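実演教示データ収集業務 進捗報告書(5月分)

提出日:2024年5月24日
業務名:Lomura 多指ハンドによる小型部品取り扱い動作の教示
提出先:Telham 研究助成室
実施:Prirkard 技術開発部 遠隔操作班

1. 当期の概要

当期は、遠隔操作による教示データの収集を主たる作業とした。対象は制御盤まわりで使われる小型の電装部品および機械部品である。当期末時点で収録した教示は800件、このうち検収基準を満たして学習用に登録したものは542件である。残りは再生確認待ちのもの、および後述の理由により除外したものからなる。

前期報告で課題として挙げた指先の追従遅れについては、操作側グローブの校正手順を改めた結果、把持開始時のずれが小さくなった。ただし親指の対向動作には依然として個人差があり、操作者を交代するたびに校正をやり直す運用としている。

2. 教示方式

計画書では、アームを直接手で動かす直接教示と、グローブを用いた遠隔操作の2方式を併用するとしていた。当期の実績は次のとおりである。

直接教示:アームの大まかな経路、待避姿勢、作業台上への進入角度の決定に限って使用した。多指ハンドの指を外から手で曲げる方法では、各指の力の配分を記録できない。このため把持そのものの教示には用いていない。

遠隔操作:接近、把持、持ち上げ、移動、解放の全区間に使用した。操作者は作業台の脇に立ち、対象物を直接目で見ながら操作する。映像のみを見て操作する条件も試行したが、奥行きの判断に時間を要し、1件あたりの所要時間が延びたため、当期の収録では採用しなかった。

記録項目は、関節角、関節電流、指先の指令値、作業台を見下ろす映像、および操作者が足元のスイッチで付与する区間の境界信号である。時刻同期は収録用計算機の時計を基準に統一した。

3. 作業の標準化

当期から、1件の教示を次の区切りで記録することとした。

(1) 初期姿勢からの接近
(2) 指の予備開き
(3) 接触および把持の確定
(4) 持ち上げと移動
(5) 解放と待避

区切りを設けた目的は、失敗した教示の一部を再利用することにある。例えば解放時に対象物を倒した場合でも、(1)から(3)までが正常であれば把持の学習には使用できる。ただし部分利用した教示は登録数に含めていない。

対象物の配置は毎回変更する。配置は乱数表によって指定するが、対象物どうしが重なる場合や、アームの可動範囲を外れる場合には、操作者の判断で最小限の修正を認めている。修正した場合は収録票の備考欄に記入する。

4. 品質確認の結果

検収は、記録した関節角を実機で再生し、同じ結果が得られるかどうかで判定した。除外の理由は主に以下の三つである。

区間境界信号の押し忘れ。映像から境界を復元できるものは後処理で補い、復元できないものは除外した。

把持中の滑り。表面の滑らかな樹脂筐体で多く、指の腹ではなく先端で挟んだ教示に集中している。操作者向けの手順書に、筐体の側面に指を沿わせてから閉じるよう追記した。

関節電流の欠測。ハンド側の通信が一時的に途切れたことによる。コネクタの固定方法を変更してからは再発していないが、原因の特定には至っていないため、次期も監視を続ける。

5. 対象物別の状況

押しボタン式の操作箱は、ボタンの数と配列が異なる複数の型を使用している。細長い形状のため、中央付近を上から囲むように把持する教示と、端部を挟む教示の両方を収録した。
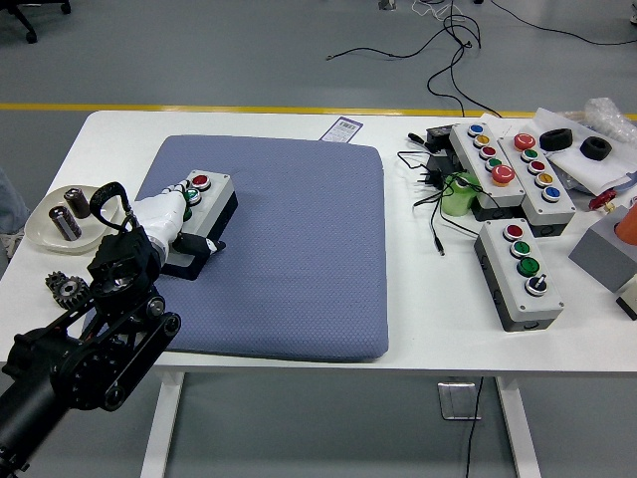 この種の操作箱では、把持の際に指がボタンに触れることがある。触れただけでは不合格とせず、ボタンが押し込まれた場合に限って不合格とする基準を設けた。判定は映像を用いて二名で行い、意見が分かれたものは保留としている。

歯車については、平置きの状態から縁に指をかけて起こす動作が必要であり、現行のハンドでは成功率が低い。爪状の指先部品を Onyshchenko に発注済みで、納入まで14日を見込む。到着後に再度試行し、改善がみられない場合は、歯車を立てた状態で供給する条件に変更することを協議したい。

コンデンサは径が小さく、二指でのつまみ動作を教示している。円筒面での回転ずれが残るため、三指で支える方法との比較を次期に行う。

6. 次期の予定

保留中の教示の判定を完了し、登録済みデータによる初回の学習を実施する。評価には、教示に使用していない配置を用いる。あわせて、操作者間の差を調べるため、同一配置を複数の操作者が教示する比較収録を行う。

7. 協議事項

登録件数の数え方について、部分利用の教示を別枠で計上することの可否をご判断いただきたい。可とする場合は、次期報告から内訳表を添付する。

指先部品の追加購入は消耗品費の範囲で処理できる見込みであり、費目間の流用申請は予定していない。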